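**May 29, 2025. Pen case packing, state labels from the head view**

Spent the day on the label set for the pen case task. Policy run is still Costello, unchanged, no retraining. Only the part that decides which stage an episode is in has been touched. Episodes are the 367 already in Bulleo.
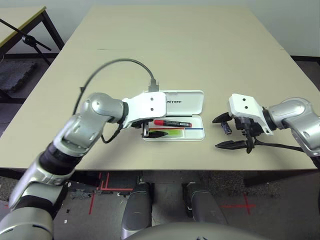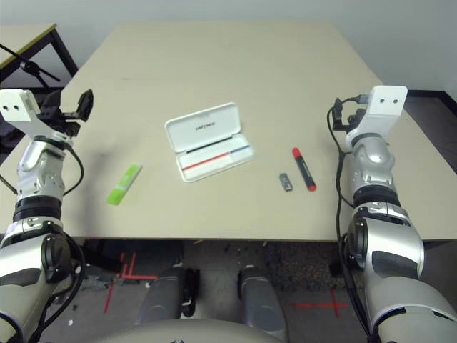
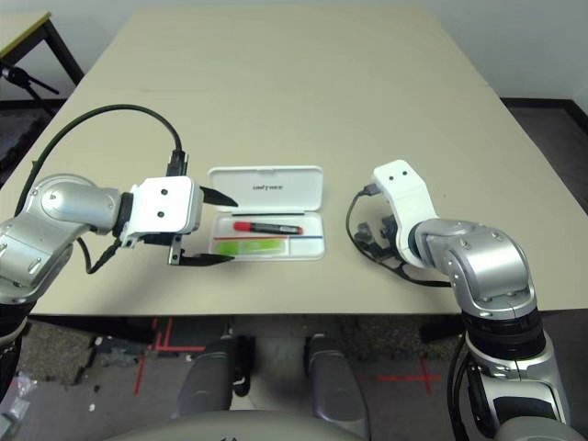
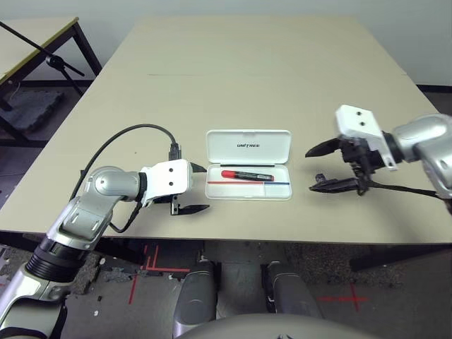 Stage labels used to come from gripper width alone. A close followed by an open near the case was counted as one item placed, and the stage counter went up by one. It's cheap and it runs inside Umach with no extra load, but it miscounts whenever the policy opens a gripper and tries again. The new version looks at the head camera and labels each item separately as in the tray, on the table, held, or not visible. The fourth label is the one that matters. In the first picture the left gripper housing covers the start of the lid printing and a black fingertip lies over part of the green item, while in the fourth you can read UNITREE in full. The old image classifier from the Kanton runs had no "not visible" option, so it had to guess on frames like the first, and it mostly guessed "on the table".

**Labelling**

799 frames labelled by hand, half by me and half by Sinéad Buckley. Rules we settled on:

- Label what is visible in that frame only. No scrolling forward to see where the pen ended up.
- Partly covered still counts as visible if the labeller can tell which side of the tray edge it is on.
- "Held" needs both fingers on the item. A finger touching an item in the tray is "in the tray".
- The red-capped marker and the green item get separate labels. Small loose items share one.
- Case lid is its own label, open or closed.

We had to redo the first batch. I'd been marking anything behind a finger as not visible and Sinéad had been marking the same frames as in the tray. The second rule above came out of that. After the redo we agreed on nearly everything except frames where a fingertip is down inside the case.

**Method as it stands**

1. Crop the head image to the tabletop. The floor tape was getting used as a cue, which showed up clearly in the saliency plots, and cropping fixed it.
2. Classifier gives a label per item per frame.
3. "Not visible" carries the last confident label forward. It doesn't start a new stage.
4. A stage change needs the new label to hold for a short window before it is accepted.
5. Gripper width is still logged, but only used to break ties on "held".

Step 3 is where most of the gain is. I tried it with step 4 switched off and the labels flickered every time an arm swung across the case. With step 4 on and step 3 off the count was steady but late, and sometimes it skipped a stage altogether.

**Result**

Ran both labellers over the 22 held-out episodes and compared against Sinéad's stage times. She did these without seeing either output.

Gripper width only: wrong final stage in 7. Most of those are double counts after a regrasp.

Head view with carry-forward: wrong final stage in one. The green item was lying right along the tray edge and the classifier held on to "in the tray". I looked at it for a while and I'm not sure I'd have labelled it any differently. Leaving it in as an error.

Stage times are a bit late with the new method, by the length of the window in step 4. It doesn't matter for scoring. It would matter if we wanted to feed the stage back to the policy, so keep that in mind before anyone wires it in.

**Things to sort out**

- The colour split is doing more work than I'd like. The marker is found almost entirely by its red cap. Turned so that the gripper hides the cap, it goes to "not visible" even with most of the barrel in clear view. Need more frames like that in the set.
- The strips inside the tray are red and blue. The classifier put a false marker on the red one in a handful of frames from an empty tray. Added those as negatives, haven't rerun.
- Head pitch is not quite the same across episodes, so the crop in step 1 is off in a few of them. Should come from the table edge and not from fixed values.
- Bulleo exports the lid label under the wrong column name. Renamed by hand for now, script is in the usual folder.
- Sinéad wants to try the wrist cameras for the "held" label. Fine by me, but after the negatives are rerun so we only change one thing.

Weights and the label file are saved under the Costello run. The crop values are in the readme there.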